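Returns handling: change to tote cleaning at Stollesen

From Tuesday the returns hall at Stollesen moves to a fixed cleaning cycle for grey totes. Until now totes were pulled for washing when a picker judged them dirty, and the records show what you would expect from that: a few went through the washer every week, while others had no entry against them since the Solheim stock was merged in.

Each tote will now be washed after 16 trips. The count is kept by the Vondico stock system against the barcode on the short side, so no paper tally is needed. When a tote reaches its limit the screen at goods-in shows a wash flag, and the tote goes to lane 8 once it has been emptied. Please do not refill a flagged tote to save a walk — the system will block it at the next scan and the contents will have to be moved by hand.

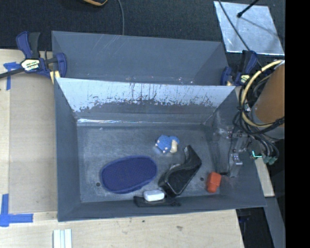
Old adhesive remains the main fault at inspection. Labels belong on the outer face only. Where residue will not lift with the standard wash, use the plastic scraper and the citrus cleaner from the Stemeck cabinet. Metal blades are withdrawn from the benches. Surface scratches are not grounds for scrapping; a split rim or a cracked corner is.

The first full cycle covers 900 totes. In the December trial 81 were rejected, mostly for rim damage, and replacements have been ordered on that basis. Reject totes should be stacked upside down by door 8 with the barcode left on, as the number has to be closed in the system before disposal.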